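Rangement transparent : la méthode de Lino Zanetti pour les petites pièces

Entretien, 11/08/2023

Lino Zanetti a géré pendant des années le magasin de pièces de Cattaneo avant de reprendre l'atelier de Rorport. Il y classe de la visserie, des joints, des entretoises et des ressorts, en tout 1711 références. Le sujet de l'entretien était limité à sa demande : le bac transparent, et la surface sur laquelle on le pose.

« Le bac opaque suppose une étiquette exacte, et l'étiquette est rarement tenue à jour », dit-il. « Avec une paroi claire, le contrôle se fait sans ouvrir ni soulever. On voit le niveau, on voit le mélange s'il y en a un. »

Le choix du contenant a été fait par élimination. Les boîtes à couvercle articulé de la série Wilanus ont été écartées après un essai en septembre : les charnières prenaient de la place en profondeur et les couvercles restaient relevés toute la journée. Lino Zanetti préfère les modèles ouverts sur le dessus, à parois droites. « Une paroi inclinée fait perdre du volume au fond. Sur une étagère de 40 centimètres, on perd vite un bac entier. »

Il ne recommande pas pour autant la transparence partout. Les caoutchoucs sensibles à la lumière restent en armoire fermée, les pièces grasses aussi, car l'huile ternit la paroi et le nettoyage répété la raye. Pour l'entretien, il s'en tient à l'eau tiède, au savon neutre et à un chiffon en microfibre. Jamais d'alcool sur l'acrylique : les arêtes collées finissent par blanchir.

La seconde moitié de la conversation a porté sur le plan de travail. Ilaria Tedesco, responsable des postes de tri, a imposé le fond blanc à toutes les tables. « Sur le bois nu, une rondelle de laiton disparaît », explique-t-elle. « Sur du blanc mat, on la retrouve tout de suite. Le brillant ne convient pas, il renvoie les plafonniers et on ne distingue plus l'arête du bac. » Elle accepte les traces d'usure, pas les taches colorées. Une surface est remplacée quand une pièce claire posée dessus devient difficile à repérer à 70 centimètres, distance mesurée depuis l'œil de l'opérateur assis.

Les bacs se rangent d'un seul côté de la table, l'un devant l'autre. L'autre côté reste libre pour étaler le contenu. « En ligne et dans la profondeur, j'ai le même geste pour les deux », précise Lino Zanetti. « Côte à côte, le bras balaie toute la largeur et on finit par accrocher un bord. »

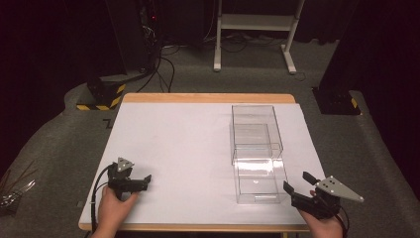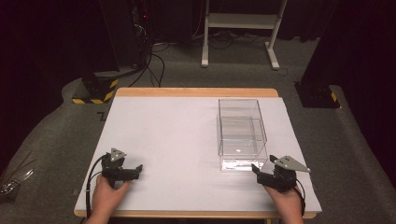 Deux bacs transparents sur fond blanc, côté droit de la table.

Reste la question du fond de bac. Une petite pièce oubliée dans un coin passe facilement dans le lot suivant, et l'erreur n'apparaît qu'au montage. La consigne de l'atelier est de vider le bac par retournement, puis de regarder le fond de biais, à travers la paroi. « Par le dessus, on a le reflet. De côté, on a un contraste correct », dit Ilaria Tedesco. Elle a relevé 3 mélanges de références depuis le début de l'année, tous sur des entretoises de longueur voisine.

Lino Zanetti envisage de passer une partie du stock dans des bacs Stenholm, plus hauts. Il hésite encore. Un bac haut se remplit davantage, donc se déplace moins bien, et les pièces du dessous ne tournent plus. « Si je les prends, je marque un niveau maximal sur la paroi, au tiers. Mais alors autant garder les bas. » La commande n'est pas passée - il attend d'abord le résultat d'un essai sur les ressorts, qui s'emmêlent dès que la couche dépasse quelques centimètres.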